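室内の残響について、何回かに分けて書きます。対象は四畳半から八畳くらいの作業部屋で、通話・録音・小音量でのスピーカー再生をする人向けです。コンサートホールの話はしません。

1
まず用語。残響時間は、音を止めてから音圧レベルが60dB下がるまでの時間。RT60と書く。実測では暗騒音に埋もれて60dB分の減衰が取れないことが多いので、20dBか30dBの区間の傾きから外挿する。T20、T30と書いてあるのがそれ。T20は「20dB下がる時間」ではなく、20dB区間の傾きから60dB分に換算した値なので、数字の大きさはRT60と同じ土俵で比べてよい。

2
評価区間は定常レベルから5dB下がった点を始点にする。直後の部分は直接音と初期反射の影響が強く、傾きが安定しないため。T20なら−5dBから−25dBまで、T30なら−5dBから−35dBまで。小部屋の自宅測定ならT20で足りる。

3
セービンの式。
RT60=0.161×V÷A
Vは容積(立方メートル)、Aは等価吸音面積(平方メートル)。Aは各面の面積に吸音率を掛けて足したもの。係数0.161は音速から決まるので、室温で少し動く。家庭の部屋で気にする量ではない。

4
セービンの式は、音が室内に一様に拡散していることを前提にしている。小部屋の低域ではこの前提が崩れる。したがって「低域の残響時間」という言い方は厳密さを欠く。測っているのは個々のモードの減衰で、部屋全体の性質を一つの数字にまとめたものとは違う。ここを混同すると後で対策を間違える。

5
境目の目安がシュレーダー周波数。
f=2000×√(RT60÷V)
容積25立方メートル、RT60が0.4秒なら、0.4÷25=0.016、平方根が0.126、2000倍して253Hz。この部屋では253Hzより下はモードで考え、上は統計的に考える。

6
モードの計算は、軸モードだけなら簡単。
f=c÷(2L)×n
cは音速、Lは向かい合う面の間隔、nは1、2、3…。間隔3.4mで音速340m/sなら、50Hz、100Hz、150Hzと並ぶ。天井高2.4mなら71Hz、142Hz。二つの寸法が近いとモードが重なり、その帯域だけ盛り上がる。正方形の部屋が嫌われる理由。

7
接線モードと斜めモードもあるが、エネルギーは軸モードより小さい。最初の見積もりでは軸だけで構わない。接線まで入れたい人は表計算で三重に回せばよい。式は各軸の(n÷L)の二乗和の平方根に、cの半分を掛けるだけ。

8
質問が来ていたので先に答える。「吸音と遮音は同じか」。違う。吸音は部屋の中の反射を減らす。遮音は隣への透過を減らす。薄いウレタンを壁一面に貼っても、隣の部屋に漏れる音はほとんど変わらない。遮音に効くのは質量と気密で、まずドアの下の隙間を疑う。

9
多孔質吸音材(グラスウール、ロックウール、ポリエステル繊維、厚手の布)は、空気の粒子速度が大きい場所で効く。剛な壁の直前では粒子速度がほぼゼロ。最大になるのは壁から4分の1波長離れた位置。だから薄い材料を壁に密着させると高域しか取れない。

10
4分の1波長の一覧。音速340m/sで計算。
1000Hz 8.5cm
500Hz 17cm
300Hz 28cm
100Hz 85cm
100Hzを多孔質材で取るのに何が必要か、この表だけで分かると思う。壁一面に85cmの厚みを割ける部屋は普通ない。

11
ただし4分の1波長ちょうどでなければ効かないわけではない。斜め入射もあるし、吸音率は厚みに対して徐々に上がる。実用上は、厚さ5cmの材料の背後に5cmの空気層を取ると、密着より一段下の帯域まで伸びる。材料費が同じで下に伸びるので、施工できるなら空気層は取る。

12
布の話。カーテンは安くて効果が分かりやすい。効き方を決めるのは、面密度、流れ抵抗、ひだの量、壁からの距離。

13
ひだについて。幅2mの窓に2m分の生地を平らに掛けるのと、4m分をひだを寄せて掛けるのとでは、中域の吸音率がはっきり違う。メーカーの表に「2倍ひだ」とあれば後者の条件。表の数値だけ見て平らに掛けると、期待した値は出ない。

14
流れ抵抗について。息を当てて向こう側に全く抜けない生地は、音も入っていかず、中高域を反射する。裏に樹脂コーティングのある遮光カーテンがこれに当たる。逆に抜けすぎるレースは、何も起きない。口に当てて吹いて、抵抗を感じるが抜ける、という程度がよい。雑な試験だが、店頭ではこれで選別できる。

15
色は音に関係しない。撮影と兼用で黒い布を背景に掛けている人がいるが、吸音の面で見るべき項目は同じで、生地と壁の間隔を確認する。机の手前側に硬い板を平置きすると、そこは反射面になる。布で後ろを処理しても、机の上の反射は残る。

16
その机上反射の話を続ける。マイクを机の上に立てると、口からの直接音と、天板で跳ねた音が混ざる。経路差をdとすると、最初の谷は
f=c÷(2d)
に出る。経路差17cmなら1000Hz。声の明瞭さに関わる帯域なので聴感で分かる。次の谷は3倍の3000Hz、その次は5倍の5000Hz。

17
対策は三通り。マイクを口に近づける(直接音の比率が上がる)。マイクを天板から離さず、逆に天板すれすれに置く(経路差が小さくなり、谷が高域に逃げる)。天板に厚手の布やフェルトを敷く(高域の反射だけ減る)。効果の大きさは書いた順。三番目を最初に試す人が多いが、薄い布一枚で1000Hzは取れない。

18
スピーカーも同じ。机に直置きすると天板反射が出る。スタンドで上げて少し上向きにするか、耳の高さまで持ち上げて天板の手前側を空ける。ディスプレイの上端や側面も反射するが、天板ほど面積がない。

19
一次反射点の求め方。聴取位置に座り、もう一人に側壁に沿って鏡を滑らせてもらう。鏡にスピーカーが映った位置が反射点。一人でやるなら図面で、壁を対称軸にスピーカーの鏡像を打ち、耳と直線で結ぶ。壁との交点が反射点になる。左右と天井を処理して、残りは後回しでよい。

20
測定の話に移る。必要なものは、無指向性の測定用マイク、オーディオインターフェース、スイープ信号を出せるソフト、スピーカー一本。スマートフォンの内蔵マイクでも減衰の傾きは見られるが、自動音量調整が入ると傾きが歪む。切れないなら使わない。

21
風船の破裂や手拍子でも減衰は取れる。ただし低域のエネルギーが足りず、毎回スペクトルが変わる。フラッターエコーの有無を耳で確認する用途にとどめる。部屋の中央で手を叩き、「ビィン」と尾を引く音がしたら平行面の間で往復している。

22
スイープの設定。長さは5秒以上。短いとSN比が足りない。再生レベルは暗騒音より45dB高く取れれば理想だが、集合住宅では難しいので、長さで稼ぐ。長さを2倍にするとSN比は3dB改善する。エアコン、換気扇、冷蔵庫は止める。冷蔵庫を戻し忘れないよう、鍵を冷蔵庫に入れておくとよい。

23
マイク位置は最低4点。うち一点は聴取位置、残りは頭ひとつ分以上ずらす。壁から1m以上離したいところだが、六畳で全点は無理なので、離せない点は記録に「壁際」と書いておく。平均してから読む。一点だけの値で対策の前後を比べない。

24
記録の様式。日付、室温、窓の開閉、カーテンの開閉、ドアの開閉、在室人数、マイク位置、スイープ長、再生レベル。人体は中高域でそれなりに吸音するので、在室人数は必ず書く。自分が部屋を出て測ったかどうかも書く。

25
実例。うちの作業部屋の数値を出す。床3.6m×2.9m、天井高2.4m。容積25.1立方メートル。床はフローリング、壁と天井は石膏ボードにビニールクロス。窓が一つ。対策前、T20の4点平均。
125Hz 0.62秒
250Hz 0.55秒
500Hz 0.58秒
1kHz 0.61秒
2kHz 0.59秒
4kHz 0.52秒

26
石膏ボードは背後の空洞と一緒に板振動をするので、低域を少し吸う。125Hzが意外に伸びていないのはそのため。コンクリート直貼りの部屋だとこうはならない。

27
計算と突き合わせる。500Hzで0.58秒なら、A=0.161×25.1÷0.58=6.97平方メートル。目標を0.3秒とすると必要なAは13.5平方メートル。差は6.5平方メートル。吸音率0.8の材料なら8.1平方メートル貼ればよい計算になる。

28
貼ったもの。側壁の一次反射点に厚さ5cmのパネルを左右、背後に空気層5cm。天井に同じパネル。背面の壁に2倍ひだの厚手の布を、壁から15cm離して全幅。床にラグ。合計の面積は計算より少し大きい。

29
対策後。
125Hz 0.53秒
250Hz 0.38秒
500Hz 0.31秒
1kHz 0.28秒
2kHz 0.27秒
4kHz 0.25秒
中高域は計算通り。125Hzは少ししか動いていない。表10の通りで、驚くところはない。

30
ここで止めるかどうか。通話と声の録音なら止めてよい。声の基音は男性で100Hz付近まであるが、マイク側で80Hz以下を切り、口元に近づければ実用になる。低音楽器を録る、低域を判断しながらミックスする、という用途なら続きが要る。

31
低域の選択肢は、隅に厚い多孔質を詰める、板振動型、ヘルムホルツ型、スピーカーと耳の位置を動かす、の四つ。費用対効果は最後が圧倒的に高い。音圧の谷は位置に固有なので、30cm動くと別の谷になる。椅子を動かしながらスイープを繰り返すのが先。

32
ヘルムホルツ型は共鳴周波数が鋭い。うちの部屋で耳につくのは長手の軸モード47Hzなので、これに合わせて作ると箱が大きくなる。トリロク・マウリヤに図面を見てもらったが、「その体積があるなら隅に繊維を詰めたほうが広く効く」という返答だった。計算し直して同意し、箱はやめた。

33
電気的な補正について。イコライザで山を削るのは有効。谷を持ち上げるのは無効。谷は直接音と反射音の打ち消しなので、入力を上げると両方が上がり、差は残る。アンプの余裕だけが減る。削る側も、耳の位置でしか成り立たない。

34
過剰吸音の話。薄い材料を大量に貼ると、高域だけが短くなり、低域が相対的に長く残る。「こもる」と言われる状態で、部屋が小さく感じる。帯域ごとの残響時間の差を見て、4kHzが125Hzの半分を大きく下回っていたら、高域側の吸音を少し外す。うちは0.25と0.53で、ぎりぎりのところにいる。

35
外し方。天井のパネルは残し、床のラグを薄いものに替える。次に背面の布のひだを減らす。どちらも戻せる作業なので、一つずつ変えて測る。二つ同時に変えると、どちらが効いたか分からなくなる。

36
吸音率の表を読むときの注意。残響室法で測った吸音率は1を超えることがある。試料の縁で音が回り込む効果によるもので、誤植ではない。計算に使うときは1で頭打ちにしておく。垂直入射法(管の中で測る方法)の値とは直接比べられない。表の隅に測定法が書いてあるので、そこから読む。

37
表に「NRC」とだけあるものは、250、500、1000、2000Hzの平均。低域の情報が含まれない。NRCが高いことと、低域に効くことは無関係。帯域別の値を出していない製品は、低域については判断できないものとして扱う。

38
防火について。卵パックや梱包用の発泡材を壁に貼るのはやめること。吸音としても効かないうえ、燃え方が速い。難燃の表示がある材料を使い、暖房器具と照明から離す。賃貸で天井に吊る場合は、落ちたときに頭の上に来ない配置にする。

39
訂正。前に「布は壁から離すほどよい」と書いたが、正確ではない。間隔を増やすと効く帯域の下端は下がるが、間隔が半波長になる周波数で吸音率が落ちる。間隔15cmなら1133Hz付近に落ち込みが出る。ひだがあると間隔がばらつくので、実際の落ち込みは浅くなる。リオネル・ボダンから指摘を受けた。

40
測定の生データは、T20の帯域別の値とインパルス応答をまとめて置いてある。8月29日に、マイク位置の図を追加した。対策後の2点目だけ窓が少し開いていたので、平均からは外さず注記を付けた。

41

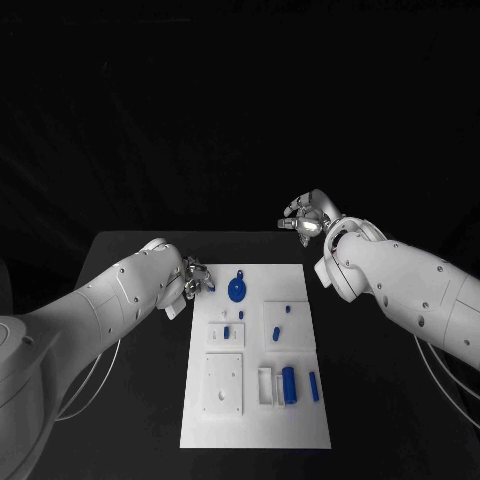 42 よくある質問への回答

Q 本棚は拡散体になるか
奥行きが不揃いなら中高域では多少なる。奥行きを揃えて本の背を面一に並べると、ただの反射面に近い。低域には効かない。

Q ノイズ除去ソフトで残響は消えるか
定常ノイズには強いが、残響は声そのものと相関があるので難しい。最近のものは聴感上かなり減らせるが、子音が痩せる。元を短くしておくほうが処理も軽く済む。

Q マイクの指向性で逃げられるか
ある程度は。単一指向性は無指向性に比べて、拡散音に対しておよそ4.8dB有利。距離に直すと1.7倍離れて同じ比率になる。ただし近づくと近接効果で低域が膨らむ。

Q 153cmの机幅で左右の間隔が足りない
間隔が狭いぶん、耳までの距離も詰めて正三角形に近づける。小型のスピーカーなら1m強で成立する。距離を詰めれば直接音の比率も上がるので、小部屋ではむしろ都合がよい。

43
次は暗騒音を書きます。換気扇の羽根の通過周波数と、PCファンの回転数から出る純音の見分け方。測定に使うのは同じマイクと同じソフトです。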